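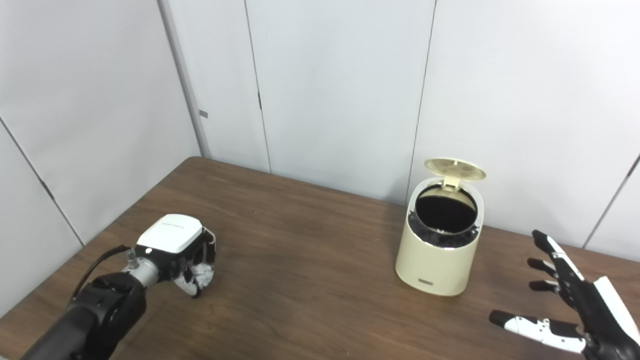

3.2 Contamination in household paper recycling

Kerbside paper streams in the study area are collected fortnightly from a 240-litre bin shared with cardboard. Earlier work in Tarville (Kassab and Maurya) treated tissue, paper towel and serviettes as a single minor contaminant and did not weigh them separately. The present section reports them as their own class, for two reasons. Their fibres are too short to be recovered at the Brirkum mill, and their share of the stream differs by dwelling type in a way that the combined figure hides.

The sample comprised 2,067 bin loads from detached houses, townhouses and low-rise flats. Loads were taken at the kerb before the collection vehicle arrived, weighed whole, and emptied on to a sorting table. Sorters worked in pairs and placed each item in one of 5 classes: clean paper, cardboard, tissue products, plastic-lined paper, and other. Items smaller than a postage stamp were swept into a tray and weighed with the class that made up most of the load. Moisture was measured on a subsample from each load and all weights were corrected to an air-dry basis.

Soft crumpled items caused most of the disagreement between sorters. Crumpled office paper and crumpled tissue look alike when balled up, and the two were separated by opening the item by hand and tearing a corner. Tissue tears evenly in one direction and leaves a furred edge, whereas office paper leaves a firm one. Where an item could not be opened without falling apart it was classed as tissue. This rule overstates the tissue class slightly in wet weather, and loads collected after rain are marked in the data set for that reason. The sorting rules were written by Ismail and tested by Rathnayake on loads that were not used in the main sample.

Figure 4. Share of tissue products by air-dry weight, by dwelling type and season. Bars show the median load; lines show the middle half of loads.

Flats had the highest median share in every season (Figure 4). The gap between flats and townhouses was small in summer and widened from May to September, when tissue use rises with colds and hay fever. Detached houses stayed low throughout. A likely cause is the presence of a garden compost heap, which the household survey recorded at most detached addresses and at few of the flats. Awwad reached a similar view for the Ginting district, although his sample did not include townhouses.

The distribution within each dwelling type was strongly skewed. Most loads held only a handful of tissue items, while a few held whole bags of them, tied and placed in the paper bin as though it were general rubbish. Bagged tissue was found in 80 loads. Removing these loads lowered the mean for flats but left the median almost unchanged, and the ranking of dwelling types was the same with and without them. Medians are therefore used in the rest of the paper.

Labelling had a weaker effect than expected. Bins in the Druline trial area carried a lid sticker showing tissues and paper towel crossed out. In the first weeks after the stickers were fitted, the tissue share fell by up to 30 per cent among townhouses — no clear change was seen for flats, where bins are shared and the lid is often left open against a wall. The fall among townhouses had partly reversed by the last collection. Whether a repeat mail-out would hold the lower level was outside the scope of the trial.

Two limits should be noted. The sample was drawn from streets with regular vehicle access, so rear-lane properties are under-represented. Air-dry correction also assumes that moisture is spread evenly through a load, and this is doubtful for bins with liquid at the base. Section 3.3 applies the same classes to material taken from the mill's reject line.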